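Bed-making robot trial gets another month

Management says the Pludus will take the strain out of housekeeping. Staff at Collado still have 44 beds to do, and five minutes less for each. 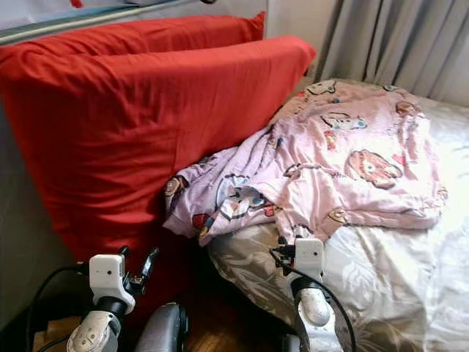 The Pludus at a bed, two red pillows and a crumpled blanket.

Hugo Urquijo wants to see the injury figures before anyone talks about rosters. So do we. Lifting is what hurts backs — a mattress on its edge against the wall, say — and the trial plan doesn't mention it.
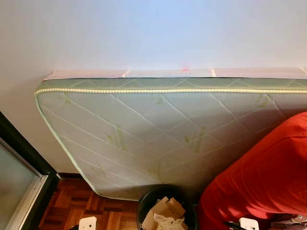 Rosters are up for review in March. Bring your questions. Ours is who shifts the quilted green mattress.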